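3.2 Equipment Planning and Budget

Purchases for the Garndale work cell were planned over two rounds. In the first, Hajji and Magalhães priced the enclosure, the gripper and the wrist camera separately, so that any one of them could be replaced without reopening the whole order. The panels were specified in a plain, pale finish (Figure 4a).

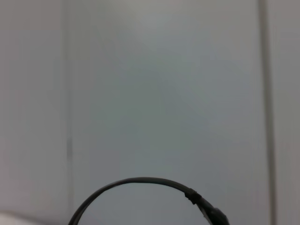
Figure 4a. Wrist camera view of the gray panels, with a black curved band in the foreground.

The second round covered the gripper and spare parts. Stavon quoted $2,481 for a parallel gripper with one set of replacement fingers; Plivance quoted a lower price but a delivery date after September. The Stavon offer was accepted. A further sum of about $500 was reserved for tableware and other task objects, which wear out faster than the hardware and should be budgeted as a recurring cost.

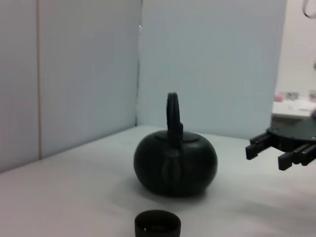 Figure 4b. Teapot and cup on the white tabletop, with the open gripper at right.

Service costs were estimated over 18 months and are reported separately from the purchase price.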